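Nanus Keepsake Box, Dark Green
Product code 465
Open top, felt-textured walls, patterned lining

Everyone owns a collection of small knotted things. There is the red cord charm from a wedding favour bag, the tassel that came off a purse, the beaded loop an aunt pressed into your hand at the airport. None of it is jewellery, exactly, and all of it ends up in the kitchen drawer with the dead batteries and the takeaway menus.

The Nanus is where it goes instead. It's a wide box with no trays, no ring rolls and no tiny velvet slots for a kind of earring you don't own. You put things in. When you want one, you rummage. We at Kasance tried a version with 12 compartments and spent most of May wondering which of them was for tassels, so that one has gone back to the drawing board and may stay there.

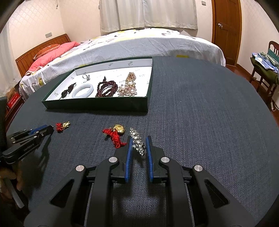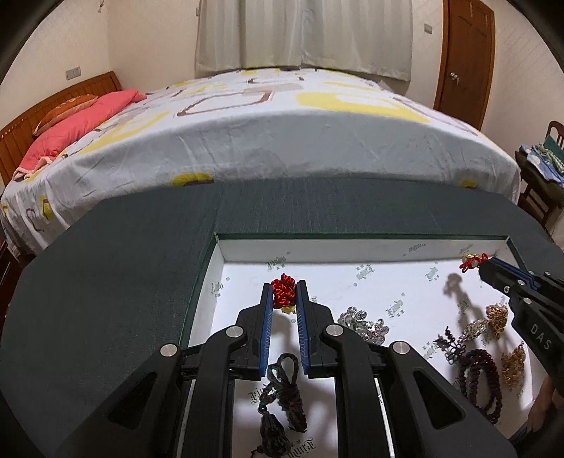
Knotted and beaded ornaments at home in the bedroom. Contents not included.

The outside is dark green, a colour that goes with most bedrooms and argues with very few duvets. Inside, the base is white with a grey script print and small grey dots, so a red cord shows up nicely against it and a grey one takes a bit longer.

A word on hair clips. Anything with rhinestones will find the nearest braided cord and hang on to it. Pop sparkly clips in a small pouch first (the Drendumon drawstring is the right size, sold separately) or accept that you'll be wearing a tassel to dinner.

Care: brush the walls with a dry clothes brush, always in the same direction. Don't machine wash. A customer did, and now has a dark green hat.

Also in the range
Vasiliu flat tray, for people who can see all their belongings at once
Drendumon drawstring pouch, set of two

Price: $49
Shipping: flat rate across Canada, free when you add a second box
In stock: 307
Returns: 30 days, unused, and please check for beads before you send it back. We have quite a few now.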